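Do you need a case for a table tennis paddle?

I have never trusted paddle cases. Wyn Cadwaladr swears by his and has been on at me for 14 months to get one. My paddle lived in a grocery bag and played fine, or as fine as I do.

So I gave in. The pitch is that a case keeps dust off the rubber. Maybe. I'd like to see the dust. What I do like is the see-through side, and my green ring keychain finally has a home — it was forever at the bottom of my backpack.

Black fabric on one half, a bit of red on the other:

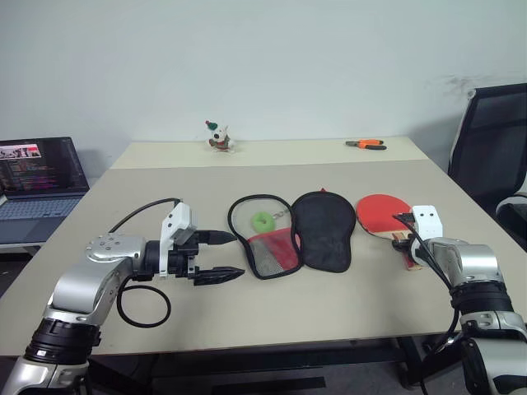
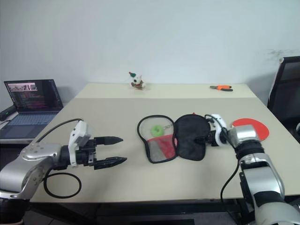 Would I buy it again?

Ask me in December. Ifeoma Haruna still uses a sock and she beats me every time.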